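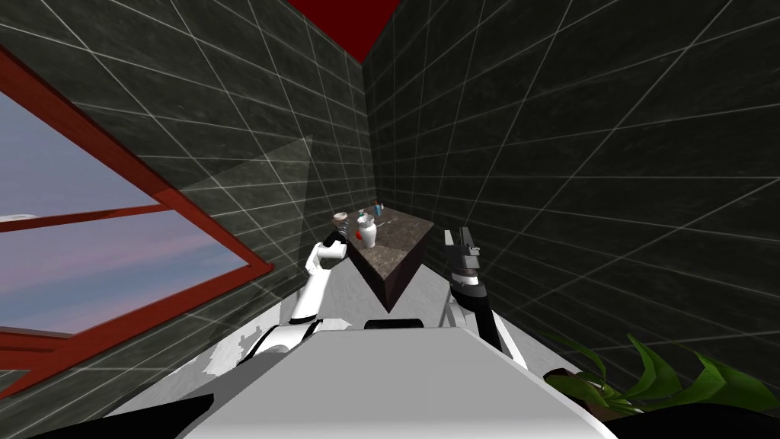

Otakar Skála opinaba que con 47 mil no se compraba ni la mitad de aquello, y lo opinó dos veces, la segunda con la boca llena de pan. Yo había dejado el presupuesto sobre la mesa de la cocina de la empresa, entre las tazas, y él lo leía como se lee el menú de un restaurante demasiado caro.

—La mitad sí —le dije—. La mitad de Altosis, sin garantía.

Él se limpió los dedos y pasó la hoja.

Mondanano era entonces un taller pequeño. Hacíamos limpieza y preparación de cocinas para hoteles, y la dirección quería saber, antes de octubre, si convenía adquirir una máquina de dos brazos o seguir contratando personas por temporada. A mí me habían encargado escribir la respuesta. Llevaba nueve años en el país y todavía consultaba en el diccionario las palabras que terminan en «-miento»: mantenimiento, rendimiento, arrendamiento. En el informe aparecían las tres.

Altosis ofrecía la compra. Irner ofrecía un alquiler de 60 meses, con las pinzas incluidas y los dedos de repuesto aparte. En la oferta de Irner los dedos costaban 300 cada par, y Skála preguntó cuántos pares se gastaban en un año. Yo no lo sabía. Escribí a Irner y me contestaron que dependía del uso, respuesta que copié en el informe con su fecha, porque me pareció que debía constar.

Por las tardes trabajábamos con el simulador. Skála manejaba los mandos y yo anotaba. Fuera llovía mucho aquel mes y la calle Paulík se llenaba de paraguas; dentro de la pantalla no llovía nunca, y a veces me quedaba mirando más tiempo del que pide una anotación. 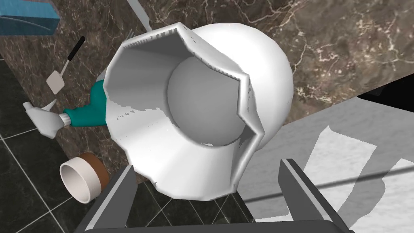
La partida que más me preocupaba era la de los dedos. Con los planos y oscuros, que venían en la oferta básica, yo temía por las piezas de vajilla, y en un hotel la vajilla se cobra. Skála los llevó hasta la jarra blanca, uno a cada lado, y se detuvo allí. Me preguntó qué ancho máximo abarcaban. Miré el borde de la jarra, lleno de esquinas, y después el cepillo de mango turquesa que teníamos a la izquierda sobre el mármol, y comprendí que el informe necesitaba dos líneas donde yo había puesto una: una pinza para lo ancho y otra para lo delgado. Eran 144 más al mes.

—Ponlo —dijo Skála.

—Van a decir que no.

—Ponlo igual.

Lo puse. Busqué en el diccionario «desembolso», que no termina en «-miento» pero que tampoco me inspiraba confianza, y lo escribí en la segunda página, con el número al lado. Luego Skála quiso saber si quedaba pan.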